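The Bamboo Room

My grandmother bought the wallpaper in Wulldale, in December, when the shop was closing and everything had to go. It was pale gray with darker leaves, long leaves like the ones that grow by a river. The man at the shop called it bamboo. My grandmother said it was grass, and she was the one who paid.

She papered the small room behind the kitchen by herself. There was one roll too little, so the wall behind the door stayed bare, and when I was a child I liked that wall best. I could write on it with a pencil. I wrote numbers there, and the names of towns I had never visited – Usamitz, Kos, Prindel – because my grandmother had said them once while she was cutting bread.

The room was for playing. There was a table with a top that looked like red-brown marble, with thin white lines running in it, and on this table I kept my blocks. I had never seen any country from above, but I was sure that it must look like that table. The white lines were the rivers. Where the lines came close together and the white became thick, there was snow, and no train could pass before spring.

I built Usamitz first. It was a serious town with a tower. Then I built Kos, which was lower and had a market, and the road between them followed one white line until it broke in two smaller ones. A traveler had to choose. If he took the left one he arrived in Kos before dark. If he took the right one he came to Prindel, and from Prindel people did not often come back, because the food was so good.

"How many people live there?" my grandmother asked. She stood in the door with flour on her hands.

"In Usamitz, 2,913," I said.

"And in Kos?"

"3,028."

She thought about it. "Then Kos should have the tower," she said, and went back to her dough.

I was angry the whole afternoon. But she was right, and in the evening I moved the tower, very slowly, one block after another, so that the people inside would not wake up.

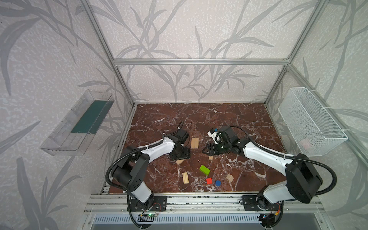

After this the two towns were not friends. Usamitz closed the road. Kos stopped sending apples. I did not want a war, I was only six and I had other things to do, but I could not find how to stop it. Every morning I came into the room in my socks and something between them was worse. A bridge had fallen in the night. Or a block which had been a school was lying on its side in the snow.

I told my grandmother. I thought she would say that it was the cat, but she dried her hands and sat down on the low chair, and she looked at the table for a long time. Behind her the leaves on the wall bent all in one direction, as if a wind was coming from the kitchen.

"Who lives in the grass?" she asked.

I said it was bamboo.

"Who lives in the bamboo, then?"

I had never thought about this. The towns ended where the table ended, and the wall was only the sky. But now I looked at the leaves, how tall they were beside my houses, and I understood that somebody must live there. They had seen everything. They had watched me carry the tower away from Usamitz, and they had said nothing, since nobody had asked them.

So I took two blocks and put them at the very back, where the table touched the wall. It was a small house, one block for the room and one for the roof. My grandmother asked what the place was called, and I said Wulldale, because the wallpaper had come from there.

The next morning nothing had fallen. I opened the road again myself, and a cart with apples went from Kos to Usamitz and stopped on the way in Prindel for lunch.

I am older now than she was when she sat on that chair. The house has other people in it. I was told that the small room is a bathroom today and that the walls are white, and I suppose they are beautiful. When they took off the old paper they must have found the wall behind the door as well, with my numbers on it. Maybe they wondered what was counted there.

I have one block left. It lies on the windowsill in my kitchen, and when I cut bread I sometimes say the names aloud, in the same order that she said them. Usamitz, Kos, Prindel. I still do not know why she knew them.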